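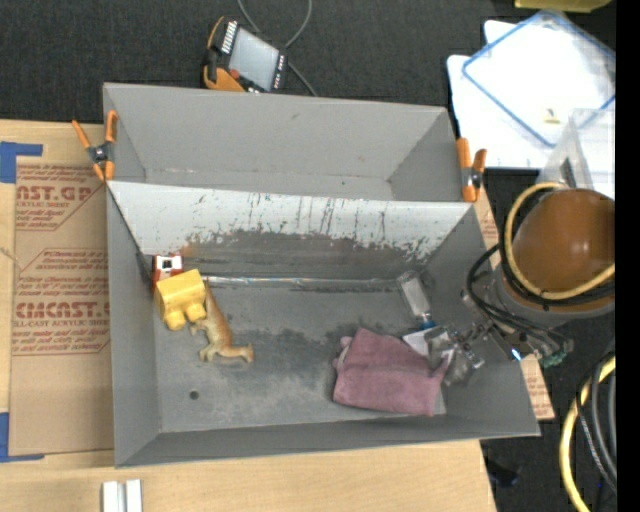

冷蔵庫の霜取りを先延ばしにする人は、たいてい包丁も研いでいない。私がそうだった。三徳包丁でトマトを押し潰しながら「完熟だから」と言い張っていた時期が二年ある。この頁は、そういう人が家の台所で砥石を使えるようになるための手順である。

## 用意するもの

- 砥石(中砥、2,000番までは要らない。1,000番が一つあれば足りる)
- 水を張れる容器
- 濡らした布巾
- 新聞紙かチラシ
- 家族に話しかけられない時間、48分

最後の項目がいちばん手に入りにくい。私は朝の五時台に調達している。

## 手順

### 1. 砥石に水を吸わせる

砥石を水に沈め、泡が出なくなるまで待つ。ただしこれは吸水が必要な種類の話で、水をかけるだけでいい砥石もある。説明書を読むこと。捨ててしまった人は、メーカーのサイトを見る。私は沈めてはいけないほうを一晩沈め、それは今、庭で植木鉢の台をしている。

### 2. 布巾を敷いて固定する

濡れ布巾をよく絞って敷き、その上に砥石を縦に置く。手で押してみて動くようなら、布巾を畳み直す。研いでいる最中に砥石が滑ると、包丁より先に自分の性格が尖る。

### 3. 角度を決める

両刃の三徳なら、砥石から15度ほど峰を浮かせる。入門書には「硬貨を2枚重ねた隙間」とよく書いてあるが、刃の幅で話が変わるので、あくまで目安と思ってほしい。大事なのは途中で角度を変えないことで、初回にそれができる人はまずいない。刃の側面に油性ペンで線を引いておくと、どこが当たっているかが消え方でわかる。峰側だけ消えていたら寝かせすぎ、刃先だけなら立てすぎである。

### 4. 表を研ぐ

刃先、中央、刃元の三か所に分けて進める。指先を刃の近くに添え、押すときに軽く力を入れ、引くときは抜く。灰色の泥が出てくるが、洗い流さない。汚れに見えるその泥が仕事をしている。乾いてきたら水を数滴足す。

### 5. かえりを確かめる

裏側を、峰から刃先の向きへ指の腹でそっとなでる。ざらっと引っかかれば、それが「かえり」だ。刃に沿って指を滑らせてはいけない。全体にかえりが出ていなければ、出ていないところだけ続ける。

### 6. 裏を研ぎ、かえりを取る

裏返して同じことをする。最後に新聞紙の上で刃を寝かせ、峰の方向へ数回引く。社説の面を使うと切れ味が増すと叔父は言うが、検証していない。

### 7. 洗って拭く

中性洗剤で洗い、すぐに水気を拭き取る。鋼の包丁をここで放置すると、翌朝には赤い斑点が出て、作業がもう一つ増える。

## うまくいかないとき

**ちっとも切れるようにならない。** かえりが出る前にやめている。私の最初の三回がこれだった。

**刃先だけ切れない。** カーブに沿って柄を少し持ち上げていない。先端へ行くにつれて、肘をわずかに上げる。

**砥石の真ん中がへこんできた。** 面直し用の砥石でならす。鉛筆で格子を描き、線が全部消えたら平らになっている。

**欠けがある。** 小さければ荒砥で落とせる。大きければ研ぎ屋へ。近所の店では592円の値札を見て油断したが、それは果物ナイフの料金だった。

## 頻度

毎日使う家なら月に一度。私は2月に研いだきり秋まで忘れていたことがあり、そのあいだトマトは輪切りにせず、煮ていた。

追記:読者のKanyarat Sukprasertさんから、パン切り包丁も同じ手順でよいかと質問をいただいた。波刃は平らな砥石では研げないので、専用の棒やすりを使うか、研ぎ屋に任せてください。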